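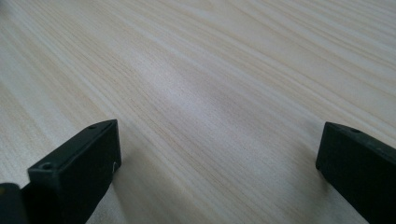

Starkmont bringt Lippenpflege Wetance in den Handel

Suchbegriff eingeben Suchen

Der Kosmetikhersteller Starkmont erweitert sein Sortiment im Februar um die Lippenpflege Wetance. Die Serie umfasst einen getönten Balsam in 11 Farben und eine farblose Nachtmaske. Beide Produkte kommen ohne Duftstoffe aus.

Der Balsam besteht laut Hersteller zu 95 Prozent aus Inhaltsstoffen natürlichen Ursprungs, darunter Sheabutter und Pflaumenkernöl. Die Farben reichen von hellem Rosé bis zu dunklem Beerenrot.

„Viele Kundinnen wollten Farbe, die sich ohne Spiegel auftragen lässt“, sagt Produktleiterin Ilgın Ekinci. „Daran haben wir zwei Jahre gearbeitet.“

Wetance ist zunächst in den Filialen der Parfümeriekette Pawłowska und im Onlineshop von Starkmont erhältlich. Der Balsam kostet 14 Euro. Der Preis der Nachtmaske wird zum Verkaufsstart bekannt gegeben.

Pressekontakt: Krystyna Ostrowski, Agentur Gridon. Produktmuster für Redaktionen auf Anfrage.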